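Home News Plots Seed Library Events Newsletter Contact

Seed saving at Druswood: it's time to start looking down

7 September 2024

The beans have started to rattle! I walked the long path at Druswood before breakfast and half the climbing frames were whispering at me, which can only mean seed season has properly begun (a bit late after that cool June, but I'm not complaining). If you've never saved your own seed, please let this be the year. It costs nothing, it is easier than you think, and there's a real thrill in January when you tip out a packet with your own handwriting on it.

For new members, the seed library is the green cupboard inside the Testa hut, on the left as you go in. You take what you'll use and you bring back what you can. Last season we gave out 1,880 packets, and 300 of those were filled by people saving seed for the first time, which makes me very happy indeed. We would love to get 1,000 packets in before the January swap this time. The cupboard looks rather bare at the moment, especially the lettuce drawer.

Start with the beans. Gallitz is our old favourite, the speckled climber that does so well along the railway fence, and it hardly ever crosses with its neighbours. Stop picking from your two or three best plants now and leave the pods until they turn papery and brown. If a wet week is forecast and they're nearly there, pull up the whole plant and hang it upside down in the shed. A bean is ready to store when you can't dent it with a thumbnail. I still do this test on every batch and I still enjoy it far too much.

Tomatoes are messier but great fun, particularly with children. We're short of Siketen, the squat yellow one with the green shoulders, so if you grew it please put a couple of really ripe ones aside. Scoop the seeds and jelly into a jar with a splash of water and leave it on a windowsill for three days. It will smell, and a bit of mould on top is fine. Then fill the jar up, let the good seeds sink, pour off the rest, rinse well in a sieve and spread them on a china plate to dry. Don't use kitchen roll! I did it my first year and ended up sowing little squares of it.

Lettuce seed ripens in dribs and drabs over a fortnight or more, so bend the flower heads into a bag every couple of days and give them a shake. You'll get masses of fluff along with the seed. Rub it all between your palms and blow very gently, outdoors, facing away from anyone you like.

A word about squashes and courgettes. They cross with everything in sight, and with 200 plots so close together, whatever you save from an open flower will be a lucky dip. By all means grow it yourself to see what comes up (I had a stripy thing the size of a football that made a lovely soup), but please don't put it in the cupboard. The same goes for anything grown from a packet marked F1.

When you bring seed in, write the name of the variety, the year and your plot number on the packet, plus anything useful you noticed. "Slow to start, cropped till the frost" is worth more to the next grower than any catalogue. Empty packets are in the biscuit tin on top of the cupboard, and there's a pencil on a string.

We're holding a cleaning and packing afternoon in the Testa hut later this month, with sieves, scales and the big kettle. The date will go up on the gate board as soon as the hut diary is settled. Come even if you've nothing to clean. There are always pods to shell, and the talk is excellent.

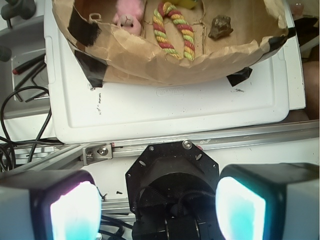 Drying is where most home-saved seed goes wrong, and all it takes is air and a bit of patience. Keep your seed out of direct sun and away from the cooker, spread it thinly and stir it with a finger whenever you pass. You don't need special trays. A brown paper bag with its sides folded down and outward makes a good shallow one, and if yours wants to slide about, a few strips of black tape will hold it on to a plastic lid, as in the photo. Creases don't matter, nor does a torn rim, as long as the bottom is sound. Beans want a fortnight indoors and lettuce rather less. After that it's into the packet, into a jar with a tight lid and off to the coolest cupboard you've got until you next come up to the hut.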